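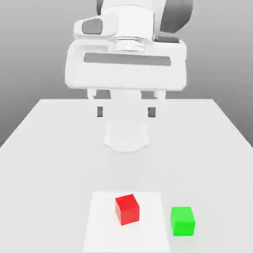

Red cube on the mat, green one off to the right, gripper parked up high. Sim render of the cell we're planning.

Budget check before I send this up the chain (small shop, first arm)
Posted by benchmouse, Jul 21, 2022

Hi all, long-time reader, first real thread from me. We're a small outfit (we kit sample boxes, lots of little blocky things that need to go from a table onto a mat in the right order) and I've finally been given the go-ahead to price up one arm with a parallel gripper. One! I've been asking for two years.

Before anyone signs anything I wanted to do the job in simulation first, so that's what's at the top. The task in the render is dead simple, two cubes and a mat, and the real parts come later. What I need from you folks is a sanity check on the shopping list outside the arm itself. The arm is a separate line and it's already approved, so please don't talk me out of the arm.

What I have so far:

Gripper and fingers: Nilon parallel, quoted at 1,850
Table and mounting plate: Zurkow, 640
Spare fingertip pads: 135 a pair
Mat or fixture plate: no quote yet
Camera: no quote yet
Ceiling for all of it: 3000

So you can see I'm not left with much for the last two. Would you drop the spare pads? Go cheaper on the table?

Reply from gantry_dad
Keep the pads. Please keep the pads. We ran our first year with one set and the week they wore out was the week the supplier was on vacation. I'd take the hit on the table. Any stiff bench you can bolt to will do for blocks that size, and 640 is a lot for something flat.

Reply from torquewrench_tess
Going to disagree with gantry_dad on the table. A floppy bench costs you every single day. You teach your points, somebody leans on it, you teach your points again. We bought a cheap one from a restaurant supply place and ended up with the Zurkow plate anyway, so we paid twice. Spend it once.

On the render: everything is white on white except your cubes. Looks lovely, but your real table won't look like that and your real parts probably aren't bright red and bright green either. If you're planning to pick the camera based on how well it does in this sim, you're going to underbuy.

Reply from benchmouse
Ouch, but fair. Our parts are mostly beige and gray, so yes, nothing like those cubes. I hadn't thought about what it means for the camera quote. I just went with the default look because it loaded fast!

Reply from Napaporn Sangkhawat
I do purchasing for a place about the size of yours, so here is the boring side. Your list has no line for freight, no line for the cable set, and no line for guarding or whatever your safety person ends up wanting. Ask that person now, before you send the list up. On our last cell the add-ons came to more than the table.

Also get the fingertip pads quoted with the gripper and not after. I had Nilon at 135 and Suwannarat at 138 for a pair that fit the same mounts, and Suwannarat had them on the shelf. I'd pay the extra three for that any day of the week.

Reply from gantry_dad
Seconding the safety line. Still not seconding the table, sorry Tess.

Reply from half_a_servo
Do you even need a camera? If the parts come in at fixed spots you can skip it. Cut some pockets in a plate, drop the parts in, and the arm goes to the same place every time. That's your mat line and your camera line sorted for the price of a bit of machining.

Looking at your picture again, the red cube is turned a little against the mat edge and the green one is sitting pretty square. With pockets you'd never have to care about that.

Reply from benchmouse
I went back and forth on that. The trouble is the parts get tipped out by hand and we change sizes all the time, so I'd be cutting a new plate every few weeks. But maybe pockets for the big sellers and a camera next year? My boss would like "next year" a lot more than "now."

Reply from half_a_servo
That's what I'd do. Leave room on the mount for it so you aren't drilling later.

Reply from torquewrench_tess
I'd rather see the camera now and fewer extras, if sizes change that often. You'll spend the savings on plates by Christmas. But it's your floor, you know how often it changes and I don't.

One more thing, did you put the longest part in the sim? Cubes are kind to a parallel gripper. Check the opening against your widest piece before you pay for that hand.

Reply from benchmouse
Not yet! Doing it tonight. The widest one we do is a Drotarano adapter block, and I've been assuming it fits from the data sheet, which now makes me nervous.

Revised plan for now: keep the table, keep one set of spare pads (getting the Suwannarat price in writing), add freight and cables, ask our safety lead, pockets for the two best sellers. The camera goes on its own request with a proper quote. I may have to ask for more than 3000 and I'd sooner ask once.

Reply from Napaporn Sangkhawat
Ask once, yes. And check how long each quote is good for. Mine ran out while the form was sitting on someone's desk and I had to start over with two of the three vendors.

Reply from gantry_dad
Post the adapter block result when you have it. We've been looking at the same gripper.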